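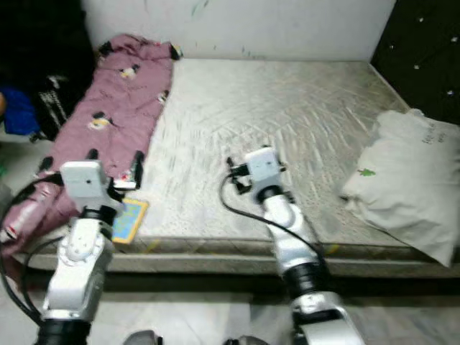

*A bare mattress with a quilted cover, on a tiled floor.*

I slept on a mattress on the floor until I was 36, and I'd like to say a few kind words about owning less furniture than your friends think you should.

My friend Normand Hiebert came over once, looked around my old place in Goltbridge, and asked when the rest of it was arriving. The rest of it! I'd lived there two years. I had a bed (well, the top half of a bed), a card table, a good lamp and a chair I'd dragged home from the curb. Normand has a sectional, and the sectional seats nine. I have never seen more than three people on it, and one of them was asleep.

I get why people fill a place up. You sign a lease, you walk in, your voice bounces off the walls, and it feels like you're trespassing. So you buy a couch that same weekend, before you know where the sun comes in or which corner you like to sit in. That's what I did when I moved to Orkudport. I spent almost $3000 in one afternoon on a matching living room set, and I hated the coffee table by dinner. It had sharp corners and it was always exactly where my shin wanted to be.

What I'd tell anybody moving now is to wait. Live with the echo for a couple of months. Eat on the floor a few times, it won't kill you. You'll find out pretty fast what you miss. I missed a side table, somewhere to put a cup of tea down. I never once missed a TV stand, and I've since owned three of them, so explain that.

Ngan-ling Siu, who I used to work with, thinks this is all a bit precious. She grew up with five people in two rooms and says an empty apartment is only charming if you picked it. She's right, and I've shut up about "simplicity" at parties because of her. If you've got kids, or a bad back, or your mother is coming to stay, buy the bed frame. Buy it today. My own knees made that decision for me in the end, and I paid $205 for a secondhand one that squeaks when I sneeze.

But the rest can wait, I think. The bookcase, the bar cart, the bench for the end of the bed that only ever holds laundry. I still have the lamp and the curb chair, and I sold the coffee table to a guy with a truck who asked if I had any more like it.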